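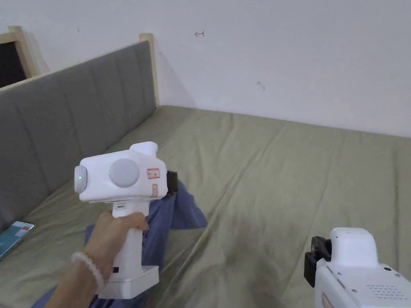

Workshop tips from a season of teaching robots to do housework

16 Feb 2022

Our student club is in the thick of the folding project now, and I have a notebook full of little tricks that deserve a wider audience! If your class or club is recording household tasks with hand-held grippers (ours are the two-finger kind, with the camera built in), a lot of this will carry straight over. If you're just here for the laundry tips, there are some of those too, because you can't show a robot how to fold a shirt until you've learned to fold it the same way twice.

The short version of our project, for anyone new: each member takes a gripper home, does ordinary chores with it, and brings the recordings back. Then we train the arm in the club room, which we named Gendolach, to do the same jobs. The Sumden meet is in July and the task list has laundry, dishes and a mystery chore. I'm hoping for socks.

Setting up at home

Pick one surface and stay with it for a whole session. A bed is wonderful for clothes - it's big, it's the right height if you kneel, and nothing breaks when you drop it. Pull the sheet reasonably flat first, but don't go mad with the iron. Gendolach needs to cope with a few creases, and so will you.

Plain sheets beat patterned ones. We lost an entire evening of recordings to a bedspread with little leaves all over it, and even I couldn't find the edge of the pillowcase when we played it back. A solid color that differs from the clothes is what you want. Lutfa Wickramasinghe keeps two old sheets in a bag just for this, one light and one dark, and swaps them depending on the laundry pile. I've copied her and it's great.

Draw the curtains if the sun comes and goes, then turn on the ceiling light. Lamps on a nightstand throw long shadows across the fabric, so move them behind you or switch them off.

Charge everything the night before. Yes, both grippers! I label my cables with a twist of colored tape at each end, so I'm not following a cord under the desk to see what it belongs to. Bread bag tags work too, and you can write on them.

Getting comfortable with the gripper

Practice before you press record. Ten minutes of picking up socks, a sponge, a wooden spoon, anything at all. Your hand wants to twist at the wrist the way it does normally, and it takes a little while for that to settle down.

Hold the handle firmly but don't strangle it. If your knuckles ache after one shirt, you're squeezing too hard. A wrap of the soft tape sold for tennis rackets helps people with small hands, and it peels off without leaving gum if you take it off before the summer.

Go slower than feels natural. I like to hum something (Rajitha Bhattacharjee counts under her breath, and you can hear it on every single one of her recordings). Smooth and steady is so much easier to learn from than quick and jerky.

Start each fold from the same place. For us that's both grippers held a hand's width above the fabric, fingers open. Pause there, do the fold, come back, pause again. When you cut up the recordings later you'll bless those pauses.

If you fumble, keep going. Pick the sleeve up again and finish the shirt. We used to throw those recordings out, and Gendolach was hopeless the moment a sleeve slipped. Now we keep them in a folder called Oops and they've become some of my favorites.

The shirt fold we settled on

We tried 14 ways of folding a T-shirt. Most of them are lovely with fingers and impossible with pincers! This is the one that survived:

Lay the shirt face down with the collar away from you. Smooth it from the middle outward with the closed tips of the grippers.

Pinch the left shoulder and the left hem, lift both together, and bring them over to the middle. Do the right side the same way.

Tuck the sleeves back if they stick out. On short sleeves we skip this.

Bring the hem up to just below the collar, then fold once more if your drawers are shallow.

Thick sweatshirts need a deeper pinch, so take hold a good inch in from the edge. Anything silky will slide out, and for those I put a damp washcloth under the far corner to anchor it. Towels are the best beginner item by a mile. Start the new members on dish towels, then hand towels, then let them loose on shirts.

Keeping the gear clean

Lint gets everywhere. A soft dry makeup brush clears it out of corners and vent holes, and a strip of masking tape dabbed on the finger pads lifts the rest. Don't spray cleaner at the casing. Put a tiny bit on a cloth and wipe, and keep well clear of the lens.

For the lens, use the cloth that came with somebody's glasses. Wash that cloth now and then, with no fabric softener, or it will smear.

Finger pads go shiny and slick with use. Warm water, a drop of dish soap, air dry overnight. If they're still slippery in the morning, replace them. Our spares live in an old mint tin.

Store grippers lying down in a padded lunch bag, one per bag. Standing them in a tall box looked very smart until the box got kicked.

Naming and sorting the recordings

Do it the same evening! Item, person, number, in that order: towel, Lutfa, 8. We passed 2,000 recordings last month and I can still find any one of them. Jot down odd things as well, like an inside-out shirt or a button caught in the pad.

Copy to the club drive before you wipe anything. Then check that the copy opens.

Coming up

The Uddin team has offered to trade dish-stacking recordings for our towels, and I can't wait to see how they handle bowls. Rajitha is starting on the mystery chore practice list next, so if you have a small job at home that's fiddly and good fun to do with pincers, send it to her. Pillowcases, drawer liners and putting lids on tubs are already taken.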